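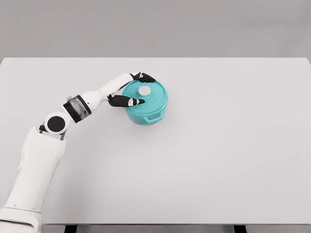 I've gone back to dried beans. I know, I know, I said in the autumn that life was too short and that anybody soaking things overnight had more patience than I'd ever have, and a few of you wrote in to tell me off. You were right and I was being lazy. February has been so grey and so wet that I've wanted something on the hob most afternoons anyway, and a pot of beans is about the least demanding company going.

What started it was a paper bag from Dilek Dönmez, who came to stay and brought me far more than she needed to (olives, a tea towel, a jar of pepper paste that leaked very slightly into her slippers). The beans were from Taşdemir, a little shop near her mother's flat, and they were white and fat and had no label beyond a number in pencil: 352. Neither of us knows what it meant. I had them on the shelf for a week, feeling slightly guilty each time I reached past them for a tin, and then one evening I put the whole bag in a bowl of water and went to bed.

Reader, they were lovely. Creamy right through, skins still on, and a broth at the bottom that I ended up drinking out of a mug while standing at the sink. So I've been at it ever since, and I thought I'd set down where I've got to, partly for you and partly so I can find it again next winter.

**Soaking**

I soak mine overnight in plenty of cold water with a good spoonful of salt. I grew up being told that salt makes beans tough, and so did almost everyone I've spoken to, and I've now cooked enough of them salted to stop worrying. They taste seasoned all the way in. Without it you get a nicely flavoured sauce with bland little pillows sitting in it.

Use a bigger bowl than you think. I had a batch push its way up over the rim in the night and found beans on the worktop in the morning, looking very pleased with themselves.

If you've forgotten to soak (me, often) you can bring them to the boil, turn it off, put the lid on and leave them for an hour. It's fine. A few more of them split, and I can't say I've ever minded at the table.

**The boil**

A serious bit now. Kidney beans need a proper hard boil for 10 minutes at the start, bubbling away in fresh water, before you turn them down. Please don't skip that, and don't put them straight into a slow cooker from raw, they can make you really quite ill. I do the same with all my beans now, whatever the colour, so that I don't have to stand there trying to remember which is which.

After that you want the gentlest simmer your hob can manage. Mine doesn't do gentle, it does off and it does volcano, so I move the pot half off the ring and sort of nudge it about. Nigel Holroyd wrote to say he puts his in a low oven with the lid on and goes out for a walk, and I tried it and he's got a point! They cook more evenly and nothing catches on the bottom. I still prefer the hob, but only for the windows steaming up and the noise of it.

**What goes in with them**

I've tried all sorts. Half an onion, left in one piece. A few garlic cloves, skins on, which you can squeeze out afterwards and mash on toast. A bay leaf. A carrot if there's a bendy one in the drawer. Then a big slosh of olive oil, more than feels decent, and that's what turns the water into something you'd want to eat.

Lindiwe Steyn swears by a parmesan rind and she's converted me, with the warning that it welds itself to the bottom if you let it sit there. Fish it about with a spoon now and then.

No tomatoes until the beans are soft. I ignored that one and had to eat at twenty to eleven at night. The acid keeps the skins firm and you can stand there boiling them till the cows come home. Same goes for lemon and vinegar, they go in right at the end.

**How long?**

I wish I could tell you. The bag from Dilek was done in an hour and a quarter. A packet from the back of my own cupboard, which I'd rather not put an age to, took the best part of an afternoon and stayed chalky in the middle. Old beans are just like that. A pinch of bicarb helps if your water is hard, but only a pinch, because more than that and they taste of soap.

Try several before you decide. One soft bean tells you nothing about its neighbours. I fish out four or five from different parts of the pot and if they all squash against the roof of my mouth I turn off the heat and leave the lot to cool in its liquid. They carry on getting better while they sit there, and the next day they're better again.

**And then what**

The first night I have them as they are, in a bowl, with more oil and black pepper and something sharp. Pickled chillies are good. So is a chopped-up lemon with the skin on if you like that sort of bitterness.

Second night I fry an onion very slowly, put in a tin of tomatoes and some of the pepper paste, tip in the beans with a ladle of their broth and let it all bubble down until it's thick. Feta on top, bread on the side. If you've got greens that need using, push them in for the last few minutes.

Whatever's left goes through the blender with hot stock for soup, or gets mashed with garlic and eaten cold out of the fridge in my coat when I come in from work. They freeze beautifully too. Put enough liquid in to cover them and write on the tub what it is! I defrosted what I thought was beans last month and sat down to a bowl of poached pears.

**From the postbag**

Thank you for all the marmalade letters, which I'm still working through. Eduard Ševčík asks whether he can cut the sugar by half and still keep it in the cupboard. I wouldn't, I'm afraid. I'd make a small amount, keep it in the fridge and eat it up quickly. He also wants to know why his peel goes to the top of the jar, and that's usually down to potting it too hot. Let it stand in the pan for a quarter of an hour, give it a stir, then fill your jars.

Yavuz Yüksel has sent a rice pudding recipe that belonged to his aunt, with mastic and a burnt top, and I'm going to have a go at it this weekend and report back. If anyone knows where I can buy mastic without ordering a lifetime's supply, do write.

A few people asked for the seeded loaf again. It's in the November issue, but the oven temperature was printed wrong (my fault entirely, I'd typed it up in a hurry) and it should be 220 for the first half and then down to 190. Sorry to everyone who ended up with a pale one. Toast it and it'll be all right.

Next time I want to talk about leeks, and I've got a lot to say on the green bits. In the meantime, if you've a bean recipe that your family asks for, I'd love to have it, the scruffier the better. I've still got half a bag of black ones to get through and I've already had them with rice three times.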